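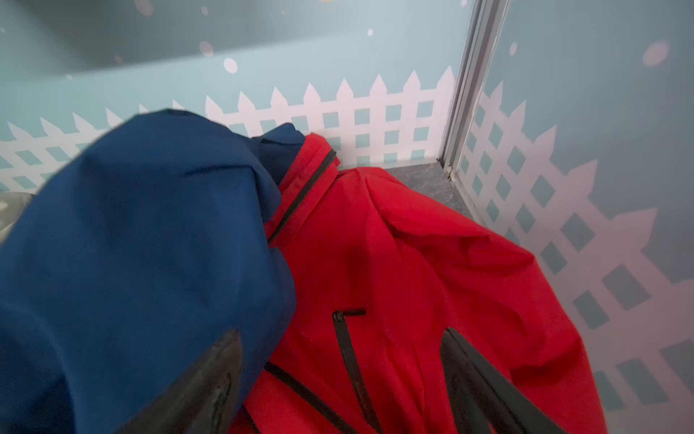

Home > Clothing > Outerwear > Jackets

A jacket is a garment for the upper body, usually reaching the waist or hip, with sleeves and a front opening. It is generally lighter and shorter than a coat, although the two words overlap in everyday use.

Construction

The body of a jacket is made from a back panel and two front panels joined at the shoulders and sides. Sleeves are set into the armholes or cut in one piece with the shoulder. The collar may stand up, fold over, or be left out. Many casual jackets close with a zipper that continues up into the collar, so that the neck can be closed against wind. Buttons and snaps are also common, and some designs place a flap over the zipper.

Pockets

Side pockets are set at hand height, either upright or at a slant. A zippered pocket often has a small pull tab that can be gripped with gloves on. Zippers may match the shell or contrast with it, as in a red jacket with black zippers.

Folding and storage

Before folding, the zipper is normally closed and the pockets emptied. The jacket is laid face down, the sleeves are brought across the back, and the lower half is turned up toward the collar. Thick or padded jackets hold creases less than thin woven ones but take up more space, and are more often hung. The outerwear guide by Sointu Kettunen and Tapio Saarela (Trulutance, 2nd edition) recommends a hanger at least 10 mm thick at the shoulder.

Care

Washing instructions are given on a label sewn into the collar or side seam. Zippers are closed before washing to protect the teeth. Dark and bright colors, such as navy and red, are washed separately until they no longer release dye.

See also: Coat, Zipper, Collar, Pocket

Categories: Jackets | Outerwear | Clothing care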